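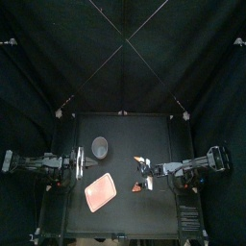

The Wakeo Bench is the two-arm table our club runs its Snack Bar challenge on, and after four seasons of other schools asking where we bought it, we gave in and wrote this page. It comes as a square black table with an arm mounted on each side, both facing inward, and a black fabric enclosure to go around the lot. A cup and a tray in the middle of that much black are easy for a camera to find. They are still surprisingly hard for a ninth grader's code to find, but we can only sell you the table.

Lendham Robotics Club builds the Bench in batches of nine. The current batch is due in August and Tsung-han Sin keeps the list.

What's included
Table with frame and corner clamps
Two arms with parallel grippers
Wrist cameras, one per arm
Black fabric enclosure
Snack Bar starter set
Girby, our control software, with 16 practice tasks

What's not included
A computer
Patience

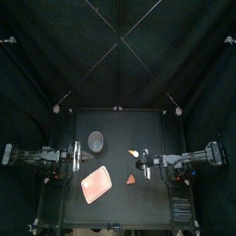 Snack Bar is a simple game. A team gets the starter set laid out on the table and a round card saying what goes where, and the arms have to do it without a human reaching in. A typical layout has the cup and the tray over on the left, with the ice cream cone and the pizza slice closer to the right arm, so something has to travel. Teams always assume the pizza will be the easy one. It is flat, and it is very good at staying on the table. The cone rolls – Po-yen Kong's team lost a semifinal to that cone and would like it mentioned that they had been winning.

Cameras

Each arm carries its own camera looking past the gripper, which gives students a close view of whatever they are about to knock over.

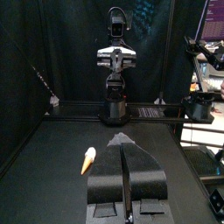 Both wrist views can be recorded along with the joint positions, and Girby plays them back side by side. Helge Aasen, who teaches our beginner section, makes every team watch their worst run before they touch the code. Attendance at these screenings is excellent when it's somebody else's run.

The fingers are a student design and the files come with the Bench. Chow, the older gripper, is no longer supported. If you own a Chow, we're sorry, and the new fingers bolt straight on.

Setting up

Allow one afternoon. Put the frame together first, then the arms, then the fabric. Teams who hang the fabric first get to do it twice.
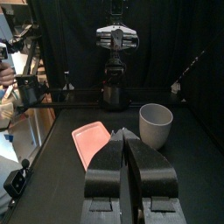
Run the arms at practice speed for the first few sessions, and keep hands outside the table edge while they're powered. Lai-ching Au's safety sheet is in the box and is one page long on purpose.

Price

The starter set on its own is $385, spare fingers included. For the full Bench, write to us with your school name and the size of your doorway. We ask about the doorway for a reason.

Questions go to Chih-ming Tai, who answers on club nights and will want to know what you scored.

Page updated 2025-11-27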